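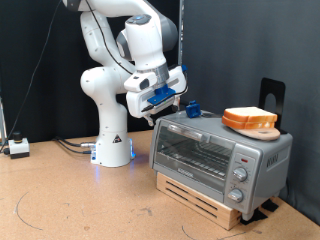 A robot arm beside a toaster oven on a cork-topped table.

Betville runs its offense through the high post more than any other team in its league, and the numbers are starting to show what that costs on defense. The club finished last season with the second-best shooting mark inside the arc and a transition defense that ranked near the bottom. Both results come from the same spot on the floor.

The set is simple to describe. The center catches at the elbow, both guards cut off his shoulders, and the forwards hold the corners. If the first cut is covered, the ball goes back out to the trailing guard and the set resets on the other side. Raltetti, the scouting service that logs the league, tags this as a split action. It recorded 176 of them for Betville before the midseason break.

The problem begins with the shot. On a split, both guards finish below the free throw line. A miss that comes off long leaves no one above the arc, and the center, who is usually the slowest man in the lineup, becomes the first player back. Opponents have learned to send one wing out early and throw over the top.

Hunduvov did this better than anyone. In their October meeting they gave up the offensive glass on purpose, kept a runner at half court, and won by two while scoring 80, a low total for a game played at that pace. Most of the second-half scoring came before Betville had matched up.
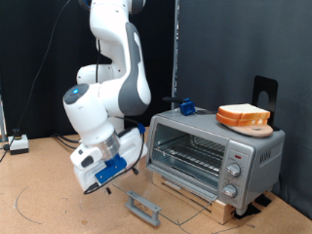
The staff has tried two fixes. The first holds the weak-side guard above the break and lets only one man cut. It protects the floor but removes the read that makes the action work, because the defender on the remaining cutter can now play underneath without a penalty. Shooting inside the arc fell in the games where it was used.

The second moves a corner forward up to the wing as the pass goes into the post. This keeps both cuts and puts a longer, faster player in position to retreat. The cost is spacing. His defender moves up with him and can dig at the ball when the center puts it on the floor.

Pattinasarany, the next opponent, will test the second version. They switch every cut and rarely leak out, so transition should matter less and the catch itself should matter more. Expect the center to receive the ball a step higher than usual, with the wing forward ready to slip behind the switch.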